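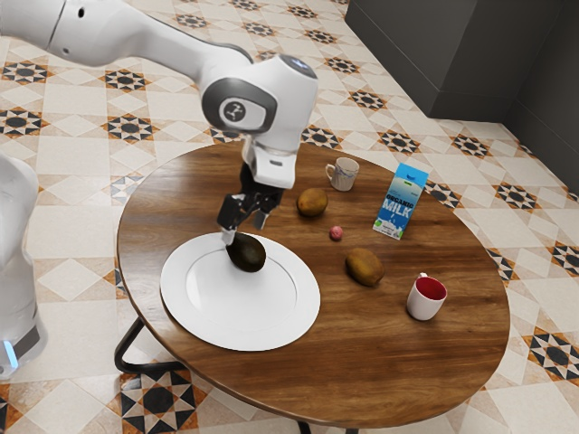
Teaching a simulated arm to clear the breakfast table

April was going to be the month I finally learned to bake, and then Rami Kassab sent me a login for Grurnum and there went my evenings. Grurnum is the simulator our little group uses to record demonstrations. You drive the arm yourself, the software saves every joint angle and every rendered view, and later a learning system tries to copy what you did. I love it!

The task I picked is fruit onto the white plate. Avocado first, then the kiwis, and everything else stays put: the mugs, the milk carton, the little pink thing that I keep wanting to call a candy. The avocado one up top is from my favorite run so far, fingers open a bit wider than I'd like, plate right underneath.

My goal is 400 good runs. Last night I got through 14 before my wrist complained, and I threw out three of them for bumping a mug.

What makes a run worth keeping

Sandrine Millet went through my first batch and sent back a long, kind, slightly painful email. I was pausing over the fruit for ages while I made up my mind, and the model was learning to pause too (it would hover over a kiwi like it was choosing a melon at the market). So now I decide where I'm going before I hit record. Smooth approach, close, lift, over to the plate, let go.

She also wants the sloppy ones, as long as I fix them. If I grab badly and have to go back for a second try, that stays in – the model needs to see somebody recover.

Moving things around

After every five runs I shuffle the table. Grurnum can do this at random, but I like doing some by hand because I can be mean about it, like parking a kiwi right up against a mug. Xolani Van Wyk says I should change the floor tiles too, and I will, though I've grown very fond of those stars.

Next up is Deepak Tripathi's training script, which he swears runs overnight on one machine. I'll post the first attempts however bad they look.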